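Visit to the Jirberg linen center, October 6, 2023

Our group left Lemieux just after eight and got to Jirberg before the morning shift had its coffee. The center washes and folds for small hotels and two care homes in the valley, and it opens its doors to visitors twice a year. We had been trying to get on the list since July.

Annick Bouchard met us at the side entrance and handed out visitor badges. She runs the training side. New staff spend their first days with her before they go near the main floor, and she started us in the same place.

The main floor handles some 400 pounds of linen on a normal weekday. Flat sheets go through the ironer, towels go to the folding tables, and anything small or oddly shaped ends up with Gangadharan Kamath at the back. He told us small pieces take up more of his day than the sheets do. Napkins, dust cloths and kitchen cloths come in mixed together and have to be sorted before anyone can fold them.

Hanging is taught separately from folding. Trainees work at a light gray shelving unit with a rod under the top shelf, and they learn to leave space between one cloth and the next. Orange, yellow-green, beige and light blue were on the rod when we came by, with the beige one hanging lowest.

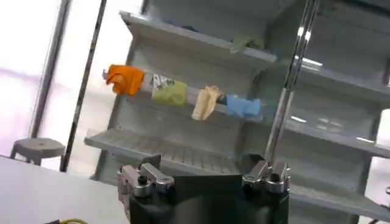
The storeroom

Clean stock is kept in room 518, up one flight of stairs. Every customer has a numbered bay. The Hellum guesthouse has the largest, and its number, 2124, is painted on the floor as well as the wall – the labels used to fall off, Annick said.

Zachary MacDonald asked about lost items. They go into a bin by the door and are kept for 8 weeks. After that they are cut up for cleaning rags.

Lunch and the trip home

Lunch was soup and rolls in the staff room. Shirley Simard gave a short talk on water use, which ran over, so we skipped the loading dock. Océane Sawatzky has the handout if anyone wants a copy.

Parking is tight on the street side. The next group should use the lot behind the Vonier building and walk across.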